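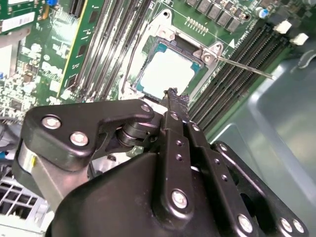 What do we do with a processor once it is out of its board? It goes straight into a lidded tray with its label, and the tray goes on the Rungrueang shelf until somebody needs it.

Eler Hardware Reuse Club
Minutes of the regular meeting, Sep 10, 2022
Held in the back workroom, Ullton Hall

Opening
The meeting opened on time with a full bench and plenty of good cheer. The July minutes were read and approved with one correction: the donated power supplies came from Graris, and the earlier minutes had them coming from Ullton Hall.

Boards and processors
This was the big item of the evening and a really happy one! The club now has 27 server and workstation boards on the list for checking, which is the best stock we have ever had going into fall. Members agreed on the following for anyone working at a socket:
Release the lever fully before lifting the retention frame.
Hold the processor by its edges and keep fingers away from the contacts, both on the chip and in the socket.
Line up the corner mark before setting a chip down. Let it drop in under its own weight, no pushing.
Put a cover on any socket that will stay open overnight.
There was a lively talk about old thermal paste. Lint-free wipes and alcohol won by a wide margin over paper towels, and we are low on wipes again.
It was asked whether the Xeon chips should be sorted by model number or by socket type. Agreed: socket type first, with the model copied onto the tray label. Where the print on the lid is too faint to read, write "unread" and leave it for the evening with the good magnifier. 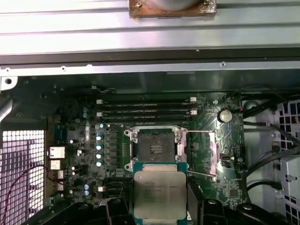 Memory
The memory drawer is a joy to open since the July sort. Matched sets stay together in one sleeve, and singles go in the front section. Please don't pull one stick out of a set of 4, even for a quick test. A second drawer was approved.

Money
The balance stands at $584. A quote of $600 for a used test bench was discussed with great interest, and everyone who spoke wanted it. Motion to ask the seller for a lower price before voting: carried.

Open repair evening
Ullton Hall has offered us the front room for this, with the long tables. We'll bring two finished machines for visitors to try and one open case so people can see how the parts fit. Sign-up sheet is on the door.

Any other business
The kettle has been replaced. Coin cells to be added to the next Graris order, along with the wipes.

Meeting closed and benches cleared.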